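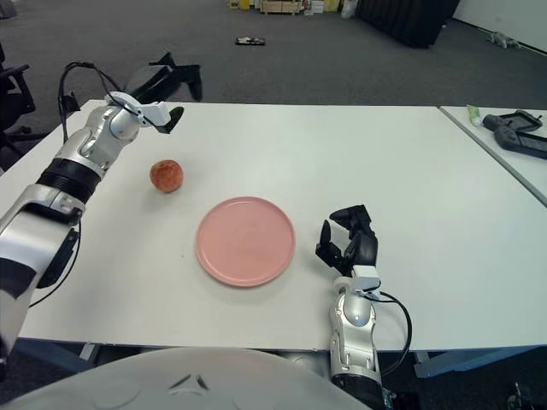
A pink plate and one piece of fruit on a white table.

Notes for the Ekdale talk, 14 May 2020

Say good evening and thank everyone for logging in. Then go straight to the shoebox. When I was a kid my grandmother kept newspaper columns in a shoebox, clipped with her sewing scissors, and she'd read them to us after supper as if they were letters from a cousin. That box is why I write a column.
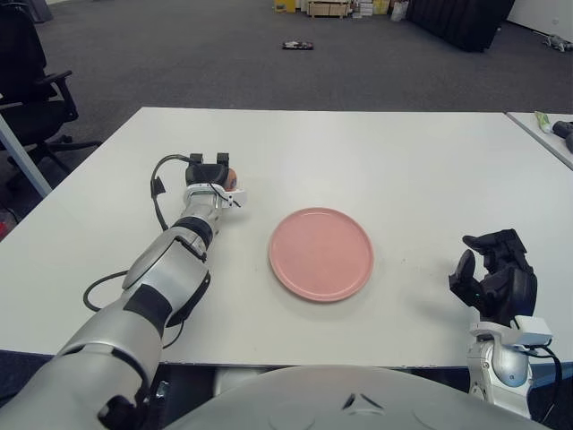
My first piece for the Cirgate weekly ran in December, on page 7, under an ad for snow tires. It was about a bus route. I got 2 letters, one of them furious, and I was so happy I carried the furious one in my coat until spring. (Pause here, let them laugh if they're going to.)

Now the numbers, slowly. The Cirgate paper prints 1,751 copies. The Manach paper, up the road, prints 3,754, and people there will still stop you at the gas pump to argue over a paragraph. I love that, and I want to talk a good while about what a local columnist owes those folks — a phone call returned, a name spelled right, a correction that runs where the mistake ran. 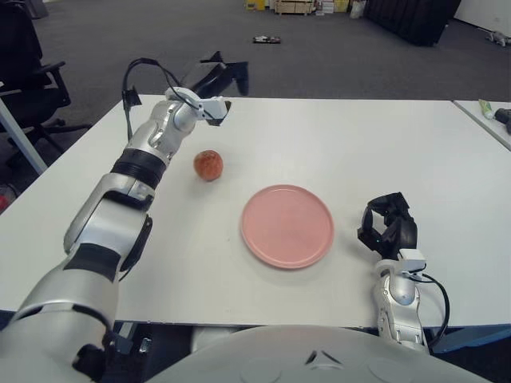

Read the Ondrejka school board column, but only the second half. The opening is too long and I knew it then. Tell them how I wrote it angry, slept on it, and cut every line I'd been proudest of. Mention that my editor put one back.

If there's time, the part about writing in two languages at the kitchen table — skip it if we're past the hour. Then questions. Have the water handy, and remember to give the address for letters twice.

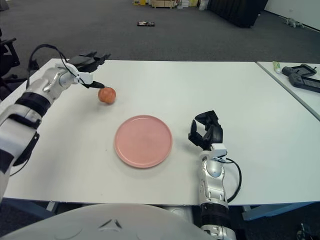
Pink plate, with the fruit beside it on the tabletop.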